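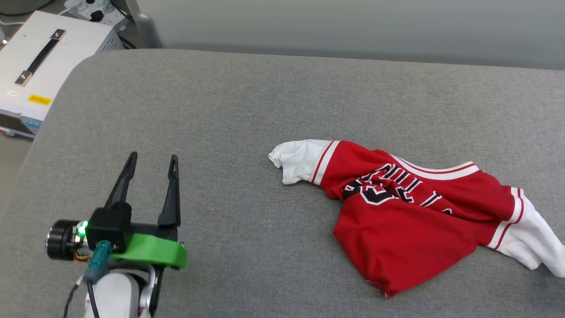

Folding a basketball jersey so the trim stays nice?

Home | Boards | Laundry & Closets | New Posts | Log In

Flatlow Home Boards
Last updated: 2024-08-10

wumpini_q
Okay laundry people, I need you! My red Bulls jersey spends its life in a heap on the gray padded top and I've decided it deserves better. I have one shelf for jerseys now and I want them all folded to the same size, with the lettering showing. Regular T-shirts I can do in my sleep. This one slides all over and the big number always ends up with a crease right through it. How do you all do it?
– Wumpini Quansah

fanmont_flyer
Oh, I love this question! Fold it face down, always. Lay it flat, smooth the back with your hands, bring both sides in so they meet in the middle, then fold the bottom up in thirds. Flip it over and there's your team name.

1804laundry
Disagree on the thirds. If you fold in thirds the crease lands on the number every time. Fold in half, once, and get a deeper shelf. Or hang it! Wide hanger, done.

fanmont_flyer
Hanging stretches the shoulders. I had one on a hanger from May on and the neck was never the same.

1804laundry
Mine have hung for years and look great. What kind of hanger was it? Wire?

fanmont_flyer
...yes, wire.

oda_b
Rolling! Hem to collar, with a thin towel inside so the print has something soft to bend around. I do all my printed tops like this and I get so many more in a drawer. You do lose the display part, I'll give you that.
– Oda Bakke

wumpini_q
Ooh, the towel is a great idea. I tried the face-down fold on the gray fabric just now and it keeps creeping toward the rounded edge. The white parts won't stay tucked either.

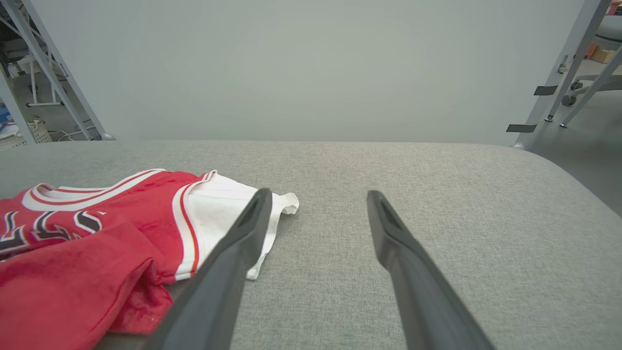 Before you fold: get it flat

oda_b
Look at that white bit with the red stripe curling up in the middle. Pull the whole thing straight before you fold anything! Pinch it at both shoulders, give it one good snap, and lay it down collar first. Then reach in from the hem and push the side seams out with your fingers.

1804laundry
And get off that surface. A padded top gives under your hands and you press new wrinkles in while you smooth the old ones. Kitchen table with a bath towel on it.

fanmont_flyer
I fold on my couch all the time, it's fine if you go slow. The table is better for the number, though. I'll give you that one.

wumpini_q
Table it is! Trying the half fold first, then the roll with the towel. Does anyone iron theirs?

1804laundry
Never on the print. Inside out, low heat, cloth in between.

We use cookies to remember your login and board settings. Accept | Manage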